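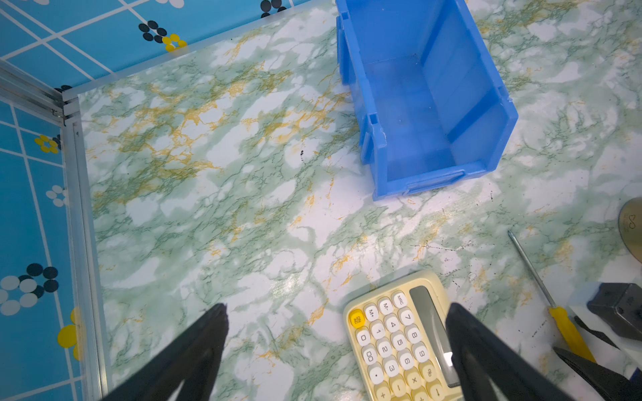
Who must complete the workplace checklist before a strike ballot is held?
The branch safety representative and one person named by the employer complete it together, and both sign every page.

Farna Hotel and Catering Workers' Union
Polling Place Inspection Checklist, Wandura site
Inspected: June 5, 2024
Members entitled to vote at this site: 581

Section A. Access and exits

A1. Polling room can be reached without passing a manager's office. Met.
Comment: The route from the laundry corridor is to be used. The lobby route is not acceptable.

A2. Fire exits clear and unlocked. Not met.
Comment: Linen cages were standing across the rear exit. The employer moved them during the visit. Check again on the morning of the vote.

A3. Step-free access. Met.

A4. Room limit displayed. Met.
Comment: The limit is 40 persons, queue included.

Section B. Privacy of the vote

B1. Booths screened on three sides. Met.

B2. No cameras covering the booths. Not met.
Comment: One ceiling camera faces the second booth. The employer has agreed in writing to cover it. The branch has asked to see this done before the doors open.

B3. Ballot box sealed and numbered. Not yet due.

Section C. Staffing and hours

C1. Paid release for night staff. In dispute.
Comment: The employer offers release for day shifts only. The matter has been referred to the Truvedton regional office.

C2. Polling hours cover all shifts. Met.

C3. Ballot papers in all agreed languages. Partly met.
Comment: Degefa Print has delivered 300 papers. The remainder must arrive before the box is sealed.

Items marked Not met, Partly met or In dispute are to be inspected again nine days before the vote in July. A copy of this form is to be posted on the staff noticeboard.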